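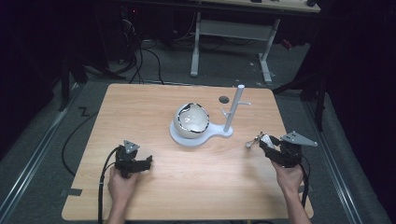 Figure 2. Light wooden tabletop with rounded corners and a small round hole near the far edge.

We use cookies to remember your reading preferences. Accept | Manage

18 December 2025
Stumier Working Papers, Furniture in Shared Buildings Group

4. Table condition and reported comfort

The survey covered 291 tables in 30 shared rooms at Rimbridge. Each table was given a condition score by two raters working separately. Where the scores differed by more than one point, the raters went back to the table together and agreed on a single value. Tables that had been moved between rooms since the June inventory were scored in the room where they were found.

Corner shape was recorded as square, clipped or rounded. Square corners had the lowest condition scores, and most of the damage was within a hand's width of the corner itself. Rounded corners also showed dents, but chipping was less common. We did not find a clear difference between clipped and rounded corners once the age of the table was taken into account.

Holes in the top were recorded separately from damage. Many were cut for cables and later left open when the room changed use. Users rarely mentioned them in the comments.

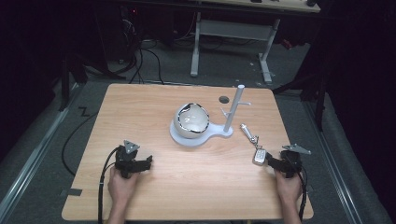

Figure 3. Rectangular tabletop with a light wood-grain finish, on gray carpet.

Flooring had a larger effect than we expected. Tables on carpet were rated as quieter, and users were less likely to say that they moved when leaned on. Tables on hard floors were shifted more often, and their feet wore out sooner. The Gulyás building, where all the floors are hard, accounted for most of the replacement feet ordered during the study.

Questionnaires were left in every room, and 200 were returned complete. The question on glare drew the longest comments. People seated near windows preferred pale tops with a low sheen. Dark tops were described as tiring under ceiling lights, mainly by people who read from paper. Dark tops were also said to show dust more.

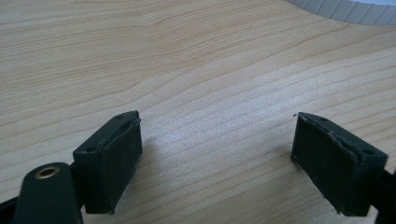
Grain direction was not part of the original plan. It was added after the pilot at Plernadska, where cleaning staff reported that scratches running along the grain were hard to see and were often missed. We therefore asked raters to check each top from two sides. This raised the number of scratches recorded but changed few of the final scores, which depend more on edge damage than on surface marks.

Two limits should be noted. Table age was taken from purchase records, and some of these were incomplete. The condition scale was also built for solid tops and may understate lifting at the edges of veneered ones. Section 5 compares the scores with repair costs.

Contact | Copyright Stumier Working Papers | Back to top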